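4. Putting up the wall panels

The Trurnusen panel is made with a self-adhesive back. It can be used on painted plaster, on smooth board and on old tile. Do not use it on fresh paint. Wait 12 days after painting.

Before you start, keep the room warm and dry. In August, or in any very humid weather, leave the unopened panels in the room for 2 days.

4.1 Preparing the wall

1. Wash the wall with water and a little dish soap. Do not use a cleaner that contains oil or wax.
2. Let the wall dry fully.
3. Draw a level line with a pencil, one panel height above the floor or tabletop. The floor itself is often not level, so do not trust it.
4. Start with the back wall. The side walls come after. 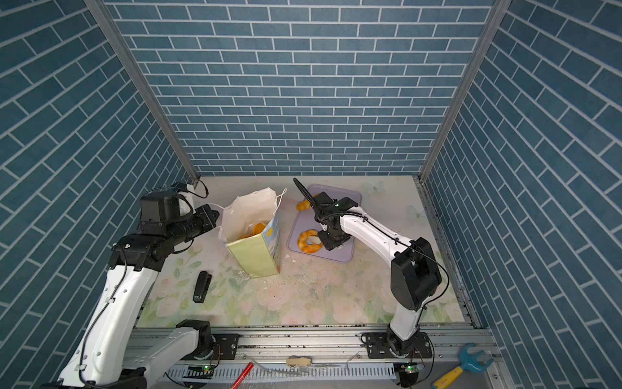 Figure 6. Blue brick pattern on a back wall and two side walls.

Note: Panels from different boxes can have a small difference in color. Please check the batch number on each box. Batch 222 and batch 452 should not be mixed on the same wall.

4.2 Fixing the panels

1. Peel the backing paper down by the width of your hand — not more.
2. Put the top edge on the wall and press from the middle to the outside.
3. Pull the rest of the paper slowly with one hand and press with the other.
4. Check that the grout lines meet the lines of the panel before. You can lift the panel one time and correct it. After this the glue becomes weak.
5. Cut the last panel with the Cropper knife and a metal ruler.

CAUTION: The Cropper blade is very sharp. Cut away from your body and close the blade after each cut.

4.3 Corners and lower edge

In an inside corner, cut the panel to the corner and start the next wall with a new edge. Do not fold the panel. The bricks should stay in the offset pattern down to the surface below.
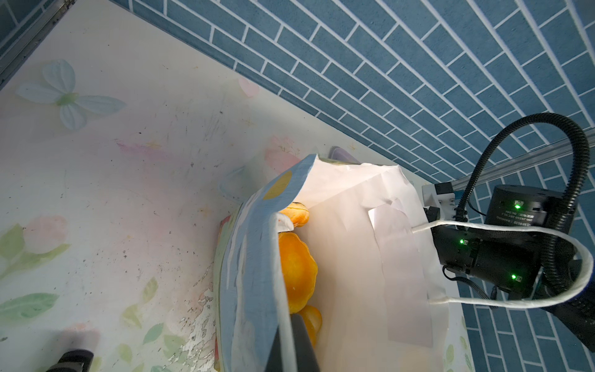

Page last changed: May 27, 2023

If a small gap stays at the bottom, fill it with Tummont white sealant. Wipe off the extra with a damp cloth before it gets a skin.

For cleaning and removal, see section 5.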